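The Clothesline Will Not Save You

Every January the same story comes around again. Somebody has given up the dryer, or the dishwasher, or the car on short trips, and has written down what it did for the household budget and, a few paragraphs later, what it did for the soul. This winter's version reached me through my sister-in-law, who forwarded a newsletter called Lesley with the subject line "thought of you." I am still trying to decide what she meant by it.

The writer, Olga Lozano, unplugged her dryer and claims she came out $1,448 ahead over the course of her experiment. It is a good number. It has no zeros on the end, so it sounds as though it came off a receipt. I went looking for the receipt and found that the total includes the resale price of the dryer, the clothes she believes she would have worn out and replaced, and a gym membership she canceled on the grounds that carrying wet towels up from the basement is exercise. Take those away and you are left with the electricity, which she mentions once and never puts a figure on.

I have nothing against drying clothes on a line. My grandmother did it, I do it from April until the first week I can see my breath, and sheets that have been outside smell better than sheets that haven't. What I distrust is the arithmetic, and the use it gets put to.

Look at who is being asked to do the adding. A person who rents the upper half of a house, as I do, pays for her own electricity but has no say over the insulation, the windows or the water heater. My landlord's water heater is older than my marriage. I could hang every sock I own for the rest of my life and that tank would eat the savings while I slept. Yet the advice that lands in my inbox is always for the socks. I have never been forwarded a newsletter about the water heater.
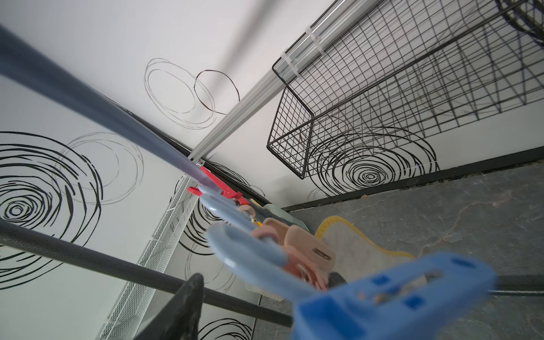 Plastic clips hung along rods: the cheap end of the household budget.

Noelia Pacheco, who lives downstairs and has raised three kids on that same water heater, put it to me more bluntly than I would have dared. "They want me to feel rich for doing more laundry," she said. She had tried the no-dryer life one winter when her machine broke. Her jeans took two days. The bathroom wallpaper let go along one seam. When she could afford the repair she paid it and has felt no guilt since, and I don't see why she should.

The time is what these accounts leave out, and they leave it out so steadily that I have stopped thinking it's an oversight. Hanging a family's wash takes a while. Taking it down takes a while too, and in between somebody has to keep an eye on the sky. Lozano calls this "slow minutes," and says they gave her back her mornings. Perhaps they did. She works from home and sets her own hours, a fact she drops into the fourth installment. Noelia leaves at 5:40 a.m. Her minutes are already spoken for.

I'd be easier on all this if there were no money in it. But by the sixth installment Lozano is recommending a wall-mounted rack from a company named Kimia, and she has a discount code. Kimia's rack folds flat, comes in four muted shades and costs more than I paid for my last washing machine, which I admit was secondhand and walked across the floor. So the reader who set out to spend less is now shopping. The dryer has been replaced by a product for people who don't own a dryer.

You can watch the same thing happen with bread, with shaving, with coffee. My husband took up hand-grinding two winters ago to save on pods, and we now own a Jelínek grinder that lives in its own drawer. He has told me what it cost. I have chosen to believe him. We have not come out ahead on coffee, though I'll grant it tastes better, and if he had said at the start that he wanted a nice grinder I'd have said fine.

Which is my complaint, more or less. People are allowed to like things. If you like a full line of shirts moving around in the yard, hang up the shirts. You don't need a four-figure total to excuse it, and you certainly don't need to hand the total to your neighbors as if it were a bill they had failed to pay. Lozano's newsletter says that if 1,000 households followed her example the difference would be "enormous." She doesn't say in what units. A town of 3,000 people could make a bigger dent by replacing the leaky windows in its school, and that would take one vote and no clothespins at all.

I wrote to her and asked how she got to $1,448. She answered quickly, I'll give her that, and was pleasant about it. The figure was "meant to inspire," she said, and individual results would vary. I asked whether she still went without the dryer. She said they had put in a small one after the baby, only for emergencies.

I have met that baby's laundry, or laundry like it. There are a great many emergencies.

My sister-in-law wants to know if I'd like to go halves on a rack, with the code. I told her I have a wooden one from a yard sale with a dowel missing, and that it dries a shirt by supper if I put it near the radiator. The radiator, I should mention, is also the landlord's.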